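Home Articles Authors Archive Contact

16 Sep 2026
Uzma Abbasi, Seidu Lamptey and Ngân Quách

3. Marinating Time and Salt Uptake in Home Kitchens

3.1 Households and recipe

The households in this study were all in Trernholm, and each of them cooked the same dish of chicken thighs with lemon, garlic, yogurt and salt. We chose this dish because many families in the town already prepare something similar, and we did not want to teach a new recipe. The only instruction was the time in the refrigerator. One group cooked the meat after 50 minutes and the other group left it for 8 hours. All other steps were the same, including the weight of the salt, which we measured in advance and gave to the cooks in small paper bags.

The pilot work in April showed us a problem with this plan. Several cooks added more salt before they put the tray in the oven, and they did it by habit, without noticing. In the main study we asked them to keep the salt jar in a closed cupboard until the meal was served. We can not be certain that everyone followed this.

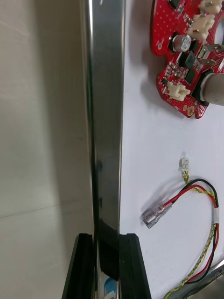

Cooking was done in the home oven of each household, at the temperature the family normally uses for chicken. We accepted this difference between homes, as our interest was in the meat before cooking more than in the final texture. Kitchen surfaces were not controlled either. A polished metal bar with a mirror-like surface, as in Figure 2, shows bright silver in one part and nearly black in another, and the same is true for a steel tray under a kitchen lamp. For this reason the color of the marinated meat was never judged on the tray. The cooks moved each piece to a white plate first, and the notes on color were written there.

Figure 2. Reflections on a polished metal surface.

3.2 Tasting

The tasting was held at the Rostgate kitchen with 9 tasters. They received the pieces warm, in mixed order, and did not know the marinating time. Each taster gave a mark for saltiness, for tenderness and for how much they would like to eat the dish again. In total we collected 852 marks. Tasters drank water between the pieces and ate a little plain bread.

The longer time gave meat which was judged saltier in the center, and this agrees with what most cooks expect. The result for tenderness was less clear. Some tasters described the meat from the long marinade as soft in a pleasant way, while others called the surface mealy — a word that appeared in the notes of both sessions. We think that the lemon juice is responsible for this, but our design does not separate the lemon from the yogurt. A later test with only one of the two would be useful.

The wish to eat the dish again did not follow the saltiness. Several tasters preferred the short marinade and wrote that the garlic was fresher in it.

Recent items
Yasir Magsi: Soaking Dried Beans in Hard Water
Zeeshan Lodhi: Bread Baking in the Shared Ovens of Covness
Ngân Quách: Storage of Cut Herbs in the Home Refrigerator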